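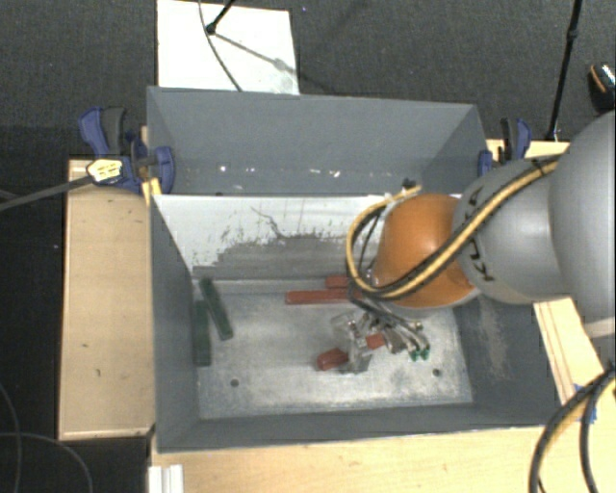 Betreff: Re: [Lagerliste] Mehrwegbehälter statt Karton, Erfahrungen?

Hallo in die Runde,

Khurram Tarar schrieb am Donnerstag:

> Wir haben bei Jostlow komplett auf graue Mehrwegbehälter von Tralard umgestellt. Laut Anbieter halten die 100 Umläufe ohne Weiteres, und nach 19 Monaten haben sie den Karton wieder eingespielt. Ich kann das nur empfehlen. Wer macht mit bei einer Sammelbestellung? Ab 3000 Stück wird es deutlich billiger.

Das mit den 19 Monaten würde ich gern mal vorgerechnet sehen. Ist die Rückfracht drin? Bei uns in Zatdale war sie es in der ersten Kalkulation nämlich nicht, und danach sah die Sache ziemlich anders aus. Die leeren Kisten fahren ja nicht von allein zurück, und drei unserer Kunden geben sie grundsätzlich erst auf die zweite Mahnung heraus.

Dann das Waschen. Dursun hat uns im Juni ein Angebot gemacht, das ich zweimal lesen musste. Pro Kiste klingt es harmlos -- bis man den Mindestumsatz im Kleingedruckten findet.

Und "100 Umläufe" heißt was genau? Bis der Boden bricht oder bis der erste Kunde sich über Kratzer beschwert? Das sind zwei sehr verschiedene Zahlen.

Ich bin nicht grundsätzlich dagegen. Aber bevor ich für eine Sammelbestellung unterschreibe, hätte ich gern die Schwundquote aus dem ersten Jahr, und zwar eure, Khurram, keine vom Vertrieb.

Gruß aus Zatdale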